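Dishwasher demos – where do you cut the episode?

Posted in: Data collection, May 2020

talebi_rig
We have 600 episodes for the cup task at Otinham. I label a grasp as starting at finger contact. In this one the right hand has the cup in the wire rack and the left is open and idle, so the left gets "no object".

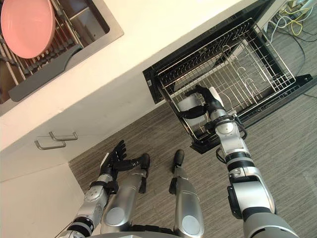
Re: where do you cut the episode?

pollora2
Disagree on the idle hand. Label it "free" and keep its joint angles, or the policy learns to ignore that arm. Do you treat the sink as a separate task?

talebi_rig
Separate task, same cup class. The label for this one is "held, tilted, over left basin". The drying rack is lying across that basin. 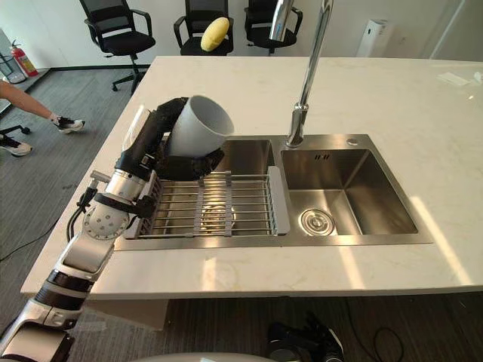 Posted by Sheyla Tamayo (talebi_rig), Otinham

humberg_r
I wouldn't put tilt in the label – store the wrist pose and derive it. We had to redo 35 episodes over that.

pollora2
Pose of the wrist isn't pose of the cup. Grip varies.

humberg_r
Fair. Keep both fields then, but freeze the label list before you get to 4,000.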